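Parental Leave Survey: Findings and Next Steps

The Workplace Policy Office has completed its review of the parental leave survey circulated to all staff of the Kurian Group in February. The questionnaire was sent to 3000 employees across the Clolton and Kuklow sites and the regional branches. It asked how men and women use the leave available to them, how they are treated when they ask for it, and what happens to their duties and pay in the year after they return.

Under the present rules, either parent may take up to 100 working days of paid leave following a birth or adoption. The entitlement is the same for mothers and fathers. The survey shows that its use is far from equal. Of the 368 employees who reported a birth or adoption during the review period, most of the mothers took the full allowance. Only 49 fathers did so. A larger group of fathers took two weeks or less, and several reported that they had used vacation days because they did not know that paid leave applied to them.

Respondents were invited to explain their choices in their own words. Many fathers wrote that they expected a long absence to be held against them at the next promotion round. Mothers raised a related concern: on returning, some found that client accounts or supervisory duties had been reassigned without discussion. Both groups mentioned uneven treatment between departments, with one manager approving a request the same afternoon and another asking for repeated revisions to the dates.

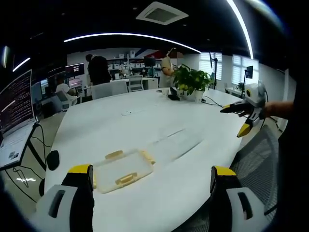
A white oval table with a potted plant near its far end.

The Office also examined how work is covered during leave. In departments with a written cover plan, colleagues were more likely to describe the extra workload as fair. Where no plan existed, the additional tasks tended to fall on whoever sat nearest to the absent employee, and this was most often another woman. Staff without children commented on this point at some length. They did not object to the leave itself, but asked that temporary duties be recorded and taken into account at the annual appraisal.

Part-time return was a further subject of comment. The current policy permits a reduced schedule for six months, by agreement with the department head. Employees at Kuklow used this option more often than those at Clolton, where shift patterns make it harder to arrange. Several respondents at Clolton asked whether two part-time employees could share a single shift position. The Office considers the proposal workable and has referred it to the scheduling unit for comment.
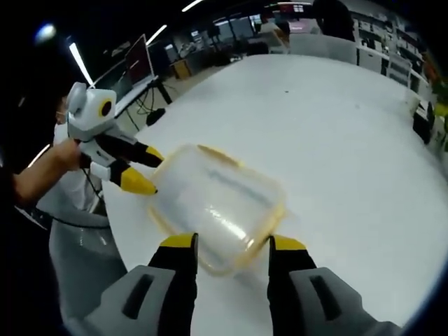
Vol. 12, No. 8 | Page 5

On the basis of these findings, the following changes to procedure have been approved and take effect with the next leave year.

Every employee who notifies the company of an expected birth or adoption will receive a written statement of entitlement. The statement will be identical for men and women and will be sent directly to the employee, with a copy to the department head.

Department heads must reply to a leave request within ten working days. A request for different dates must be made in writing and must give the operational grounds. Requests that remain unanswered after that period will pass to the Workplace Policy Office for decision.

A cover plan will be drawn up for any absence longer than four weeks. It will name the colleagues who take on each duty, the expected end date, and the arrangements for handing the work back. Duties carried under a cover plan will be noted in the appraisal record.

Employees returning from leave will meet with their department head during the first week. Any proposed change to duties, accounts or reporting lines must be discussed at that meeting and may not be put into effect beforehand.

The mentoring program known as Nada, until now open to women in supervisory grades, will be extended to all employees returning from parental leave. Places for the coming intake are limited, and priority will be given to those who have been back at work for less than three months. Application forms are available from the site personnel desks.

The full report, with results by site and grade, has been placed on the staff intranet. Written comments may be submitted to the Workplace Policy Office until the end of the quarter. Comments concerning an individual case should be marked confidential and will be handled separately from the general responses.

Workplace Policy Office, Kurian Group
27 Aug 2024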